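Bench notebook, Wikcombe, two-arm station
March, started 9.40

Rules day. The Borby people want our "operating practice" in writing before they will take any more of our recordings, and the last written version covers a station we took apart and a glovebox we never had. So I'm going through it line by line at the bench and putting down what we do, what we say we do, and where the two have fallen out with each other.

Old version has 21 rules. I have got as far as rule 7 and struck out four. Rule 2 tells the operator to "remain vigilant at all times", which can't be checked and can't be failed, so everyone has been passing it with flying colours. Replaced with: one hand free for the stop button whenever anyone else is within reach of the arms. That can be checked from across the room, and I intend to.

Rule 3, reset. It used to read "return items to start". Start according to whom? Two operators, two starts, and a third one in the Manríquez notes where the plate is on the other side altogether. New wording: plate and bag go anywhere on the tabletop both arms can reach, moved between episodes on purpose, handles of the bag left however they fall. No tidying. I am the worst offender, I smooth the bag out without noticing, and then we have a lovely set of recordings in which bags are always well behaved.

Rule 5, closing speed on soft things. Fruit gets the slow profile. I know it's dull. The fast profile saves a second or two and costs a mango, and I've had to write "mango" on a purchase form as a consumable, which went down about as well as you'd imagine.
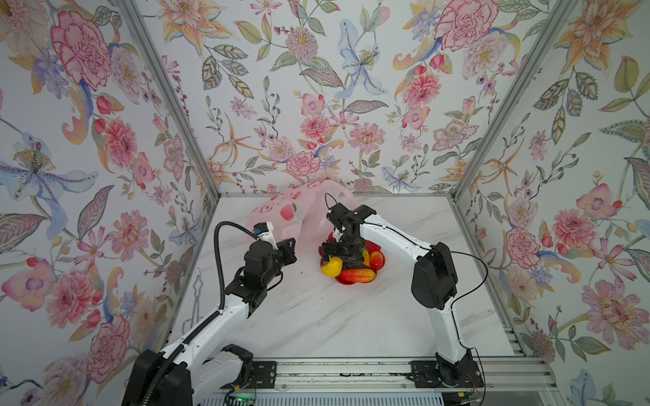
Rule 6 is new and came out of the argument with Gurnik (the site, they have the same two arms and stronger opinions). Their practice says the two grippers may never be over the same object at once. Ours now says: one arm holds, the other does the work, and the one that holds stays still until the other has cleared. Theirs is safer on paper. It also makes bagging anything impossible, as a bag needs holding open, and I'd like to see them do it one-handed. They've been invited to. No reply so far.

Rule 7, cables. Keep the loop on each arm long enough for the full wrist turn and short enough that it can't get between the fingers. The old text gave no number. I measured: 40 cm of free cable from wrist to the first tie is what I'm putting down for our arms, and anyone with different arms can do their own measuring. Check both loops at the start of a session and again after lunch. Not negotiable, and yes, I know who skips the second one. It's me.

11.15. Tea, then the walls. Someone has asked whether the wallpaper belongs in the practice document. It does. Changing the background is a change of conditions, so it goes in the session log with the panel name, same as the tabletop. What doesn't belong is anyone's view on the pattern. I found six comments in the log about the lilies and have moved them to a separate page, which is now the best read page in the folder.

Things on the table: the rule (10, jumping ahead) is that whatever is on the table when you press record is part of the task or is logged as a distractor. "I forgot it was there" is not a category. I've added a tick box for it anyway, out of curiosity.

Failed episodes. We have 358 on disk with no note of success or failure, all from before the log form had the field. Borby's form wants one or the other. I'm not guessing. They get marked "unknown" and somebody with a strong constitution can watch them. From now on the operator marks the outcome before the reset, while the evidence is still lying there, and dropping a fruit then picking it up again counts as a recovery and gets its own mark. Please stop calling these "clean".

To do:
- rules 8 and 9, both about gloves, possibly the same rule twice
- ask Manríquez which side their plate is on and why
- print rule 2 in large type and stick it by the stop button
- second mounting plate: check bolts, write down the torque this time instead of "tight"
- more fruit, on the right form

15.30. Got to rule 12. It refers the reader to rule 19 for details. Rule 19 refers the reader to rule 12. Leaving both in until tomorrow, I want the others to see it.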